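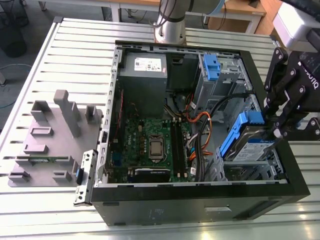 The rules for the disassembly cell at Grovotach fit on five pages, and Precious Masilela has rewritten all of them since March. She is responsible for safety and procedure on the line where a robot arm opens up old office computers and takes out the parts that can be sold or must be destroyed.

"The first version was written by people who love robots," she told me. "It had many pages on the arm and one sentence on the hard disk."

The hard disk is now chapter one. A drive can hold salaries, medical letters, passwords. Under the new rules, the gripper may not close on a drive before its serial number is in the log, and the drive may not be set down anywhere except in the locked box. If the arm stops halfway, a person does not pull the drive out by hand. The cell is put in safe state first, then two people sign.

Chapter two is about force. Plastic caddies in older machines become brittle, and a gripper that pulls too hard will break the handle and bend the cage. The limit was first set by Gomico, the company that installed the cell, and it was the same for every model. Masilela's team tested 48 towers and wrote a separate value for each type of caddy. When the limit is reached, the arm must let go and call an operator. It is not allowed to try a second time.

Cables have their own page. They are different in every case, even between two computers of the same model, and a loop of wire near the fingers is the most common cause of a stop. The operator moves the wires away before the cycle starts – with the arm locked, also when the queue is long.

Not everyone is happy. Sibiya, a recycler which sends 600 machines a month, complained that the signatures cost time. Masilela agreed to drop one form but kept the signatures.

The last page has only a table of names and dates, where each operator confirms that he or she has read the other four. On June 28, 2025, one line was still open. It was for a technician on leave, and his badge does not open the cell until he signs.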